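La pinza pierde la prenda al levantarla: ¿fuerza de cierre o punto de agarre?
Foro Brokwood > Robótica educativa > Proyectos de estudiantes 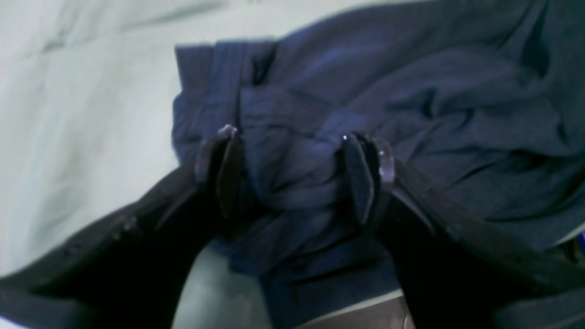 Chepkoech Rashidi
Proyecto de fin de curso, equipo Castillo. El brazo debe coger una prenda, levantarla y dejarla en una bandeja. De 25 intentos, en la mayoría el agarre inicial es correcto y la tela se escurre durante la subida. Cerramos por posición, sin medir fuerza; la consigna del servo es 1185. Con la tela azul marino recogida en un haz de pliegues entre las dos puntas, como en la captura, el controlador da el agarre por bueno, pero no sabemos cuántas capas hay dentro. ¿Conviene subir la consigna o elegir otro punto de agarre? La entrega es en noviembre.

Grendness
Las dos cosas, por separado. Primero fijad el punto y variad solo el cierre. Si la posición final depende del grosor, limitad la corriente y dejad que los dedos paren por contacto. Nosotros usamos 600 mA con algodón; con otro servo habrá que recalibrar. Después reducid la aceleración vertical en los primeros centímetros: el tirón inicial saca las capas interiores, que apenas tocan las puntas. Evitad agarrar por bandas dobladas o dobladillos hasta tener lo anterior resuelto, porque el grosor cambia mucho en pocos milímetros.

Vekholm
A nosotros nos funcionó poner goma en las puntas. No recuerdo cuál.

Chepkoech Rashidi
Limitada la corriente y bajada la aceleración. Se escurre menos. Queda por probar la goma.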